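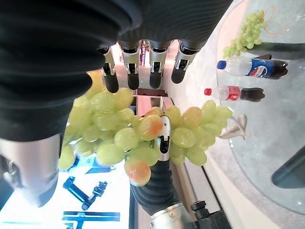
Ticket 56: Hand lets go of soft objects partway through the lift

Project: Gastwood Robotics Club, senior manipulation team
Opened by: Amra Nikolovski
Assigned to: Damián Esquivel
Status: Closed (see last entry)
Priority: High, demo night coming up
Labels: hand, grip, thumb, soft objects

Original report (Amra)

Hi all! Big one, but a fun one. The hand closes on the grapes nicely and you think you've got it, and then partway up the four fingers relax a tiny bit and the bunch slides out towards the thumb side. Bottles are fine. The foam block is fine. It's just the grapes, and sometimes the bread roll.

What I did:
1. Homed the arm and hand.
2. Loaded the "soft_wrap" grasp from the club library, no edits.
3. Put a bunch of green grapes on the glass table.
4. Ran the pick at normal speed.

What I expected: bunch goes up, bunch stays up, everybody cheers.

What I got: 16 tries, 9 drops. The log shows no fault and no overcurrent. The hand reports "grasp held" the whole time, even while the grapes are back on the table.

I've saved all the wrist camera clips in the shared folder under Serrano (that's the name of our grasp planner, for the new members, and no, I don't know who picked it). I'd love it if somebody could look at the thumb, which seems to be doing something odd right when the lift starts.

Comment 1 (Damián)

Nice report, thanks for writing out the steps! Can you check three quick things for me before I pull anything apart?

- Which firmware is on the hand controller? It should say so on the Plirkeck startup screen.
- Is the force limit still at the default, or did the bottle group change it?
- Does it still drop if you run the pick at half speed?

Comment 2 (Amra)

Firmware is the April build. Force limit was NOT at default, good guess. The bottle group had it turned up to 110 and I was running grapes on that without knowing. So I reset it, all excited, and... more drops. Better grapes though. Much less juice.

Half speed helps a lot. It hangs on nearly every time at half speed. Doesn't that smell like timing?

Comment 3 (Damián)

It really does. Leave the force limit at default for now and please put a sticky note on the keyboard, or the next group is going to lose their minds.

I went through your clips last night and you're right about the thumb. On the good runs it pushes up into the bunch from below and stays there. On the bad runs it gets there, pushes, then backs off just as the wrist starts moving. It's a really small motion. I had to go through frame by frame to catch it. The fingers then follow the thumb, because soft_wrap tries to balance the two sides. So the fingers aren't the problem at all, they're being polite.

Things it could be:
- loose cuff at the base of the thumb
- bad calibration on the thumb joint
- the planner sending the lift command before the thumb settles

Going to start with the cuff, since that takes two minutes and a screwdriver.

Comment 4 (Damián)

Cuff is tight. Screw is in properly, no wobble when I push on it by hand. Moved on to calibration. Ran the full routine twice and got the same numbers both times, and they match the ones from the start of term. So the hardware looks healthy, which is great news for our budget.

Comment 5 (Amra)

Okay so I stayed back after practice and logged the command times next to the thumb position, and look at this!! (Graph is in the folder, I labelled the axes, you're welcome.) The planner says "grasp held" as soon as the thumb first touches something. First touch. With a bottle that's fine, a bottle doesn't squish. With grapes, first touch is one berry, and the rest of the bunch hasn't moved into place yet. Then the lift starts, the bunch shifts, the thumb sees the load drop, and it decides it was pushing too hard on the way in and eases off.

So it's doing exactly what we told it to do. I was so happy when I saw it I ran down the hall to tell the drone kids, who were kind about it.

Comment 6 (Damián)

That is a lovely bit of detective work. And it fits the half speed result, because the slower lift gives the bunch time to settle before the thumb makes up its mind.

Proposed fix, in two parts:

1. Add a settle step. After first contact, hold the thumb position and wait until the reading is steady before saying "grasp held".
2. Block the thumb from backing off while the wrist is moving. It can push more if it needs to, up to the limit, but it can't let go until the arm stops.

Part 2 needs care. If somebody has a hand in there, we want the stop button to override it every time. I'll write that bit and I'd like you to review it line by line.

Comment 7 (Amra)

Reviewed! Two small things:

- You check the stop button after the settle loop. Can it go inside the loop as well? As written, you could press stop while it's settling and it would finish settling first.
- There's a leftover print statement that just says "grapey".

Comment 8 (Damián)

Both fixed. Good catch on the first one, I should have seen that. Pushed to the test branch.

We tested stop with an empty hand, then with the foam block, at every stage of the pick. It halts right away each time. Please don't run the branch on your own until we've both signed the test sheet.

Comment 9 (Amra)

Test sheet signed. Ran the same set again, full speed, default force limit, 16 tries.

Zero drops! Zero! I did a little dance in front of the safety fence. Bread roll also good, I tried it until we got hungry and there was no more roll.

A few notes for whoever picks this up next year:

- The settle step makes each pick a bit slower. You can see the pause if you watch for it. I think it's worth it, but if we enter the timed event at the Bonex regional we might want it switched off for bottles.
- Change the grapes when they get tired. Old ones pull off the stem and then you're chasing a different bug altogether.
- Wipe the glass between runs. Juice makes everything slide and the table reflections get smeary on the wrist camera.

Comment 10 (Damián)

Agreed on making it a setting. I've added "settle" as an option in the grasp file, on for soft_wrap and off for hard_wrap. If you make a new grasp and leave it blank, it turns on. Slow and safe seems like the right default for a club.

I also made the force limit reset itself every time the program starts. The bottle group will need to put their number in their own file. I've told them and they took it well.

Still open, moved to its own ticket: "grasp held" should go false when the hand is empty. It says true right up until you open the fingers, and that made this whole thing much harder to spot. Anyone want it? It would be a good first job for someone new. You'd learn how the finger readings work and you wouldn't need to touch the motion code.

Closing entry (Damián), May 11, 2025

Merged to main. Cause: planner reported the grasp as held at first thumb contact, then let the thumb relax during the lift. Fixed with a settle step and a no-release rule while the wrist is moving. Stop button checked at each stage, test sheet in the binder.

Amra, please add your graph to the team wiki, I want the juniors to see it. And could whoever borrowed the small screwdriver set bring it back to the top drawer?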